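Keeping a two-arm bench cell happy: my tips from the workshop corner

I look after a small cell with two robot arms on a shared rail, and after a couple of years of fussing over it I have a notebook full of things I wish I'd done from day one. Barbara Pietrzak asked me to type them up for her own setup, so this is mostly her list with my rambling added. If you've got one arm and not two, skip the bits about spacing and be glad!

Start with the rail. Everything else hangs off it, and if the rail moves you will chase ghosts for days. I go along the base with a hex key in October and again in spring, checking every screw in the mounting plates, and there is always one that turns a little. Use a long key for reach and a short one for feel. I put a dab of blue threadlocker on each screw the first time around and then draw a paint-pen stripe across the head and onto the plate. If the stripe doesn't line up anymore, the screw has turned. It takes two seconds to look at and I do it with my coffee.

Don't overtighten into aluminum extrusion, by the way. I stripped a slot nut that way and had to slide the whole left side off to get the dead one out (which meant unplugging everything, which meant I plugged one thing back in wrong, and there went my evening).

Cables next, because cables are what really breaks. An arm will happily bend the same inch of wire thousands of times in a week. I leave a loop at the wrist big enough to put two fingers through, then run the arm slowly through its full reach with the other hand on the cable, feeling for any spot where it goes tight. If it tugs anywhere, it's too short, and no amount of tape will fix that. Corrugated sleeve is lovely on the long stretches, but stop it short of the joint or it'll hold the wire stiff right where you want it to give.
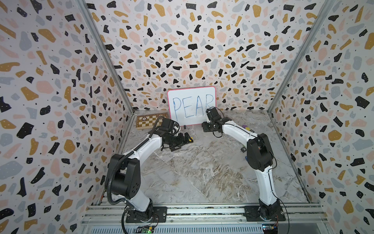

Label both ends of every lead before you take anything apart. I use the little wrap-around Kazmi tags, 48 to a sheet, and write the same number on each end in pencil first, ink later. Left arm gets odd numbers and right arm gets even. Dezső Hegyi uses colored heat shrink for the same job and it does look smarter, but I can redo a paper tag with one hand and no heat gun.

For cleaning, power off and unplug, then a soft brush for the joints and a barely damp cloth for the links. No spray! Spray goes into the motor housings and sits there. I did have a bottle of Flavurex bench cleaner that I loved on countertops, and it left the gripper fingers so slick that they dropped everything for a day. Plain water with a drop of dish soap on the finger pads, wipe, wipe again with clean water, let them air dry.

Keep the circuit boards clear too. A small paintbrush (a cheap one, never used for paint) gets the fluff out. Crumbs of aluminum from drilling are the real worry, so if you must drill near the rail, take the boards out first or cover them completely, and vacuum before you uncover.

Homing: write your numbers down. After any work on a joint I send both arms to their rest pose and note the readings on a card. My left shoulder should say 201 and my right should say 200, and if either one has wandered I look for a loose screw before I touch any settings. Kálmán Major talked me out of "just correcting it in software" and I've been grateful ever since. I was hiding a loose plate.

When you power up again, go slow and move one arm at a time. Park the other well back. Only when each has done its full round alone do I let them work toward each other in the middle, with my hand by the switch.

Spares I keep in an old cookie tin: a set of finger pads, one wrist cable, slot nuts, the odd-length screws, and a fuse or two.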